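Home | About | Tables | Newsroom | Contact

Tullham Brings Its Pale Wood Tabletops to a New Showroom on Malabanan Street 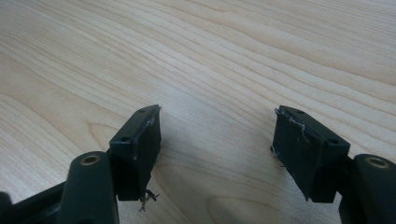 Friday, December 28, 2018 — Tullham, the family-run maker of kitchen and dining tables, is very happy to share that its new showroom will open its doors in April, with 44 tables on the floor and a good deal more elbow room than the old shop ever had.

The new space sits next to the Drilto building on Malabanan Street, and it will be the first home for the Tisex line, a group of 11 dining tables with light blond tops and as little fuss about them as we could manage. We have been building tables for a long while now, and the question we still hear most is whether the wood will really look like the little sample we mail out. Well, no two tops are alike, and we think that is the nicest thing about them! Some have fine lines running close together, others open up into wide, sweeping arcs, and the color can drift from cream to honey and back again on a single table.

So we are asking everyone to come and choose in person. Visitors will be able to pull up a chair, lay a hand on the wood, and look at each top by the window as well as under the evening lamps — pale wood changes a great deal between the two, as anyone who has brought a table home at dusk will know.

Tisex tables come in 5 lengths, from a breakfast size for two up to one that takes a whole holiday crowd with the good dishes out. Orders placed during opening month will include a tin of our own table wax and 2 soft cloths. Delivery within town is free, and we are glad to carry your old table out to the garage while we are there.

Showroom hours will be posted on our website in the new year.

Shares: 11 | Comments: 2

Contact the Newsroom | © 2018 Tullham | Back to top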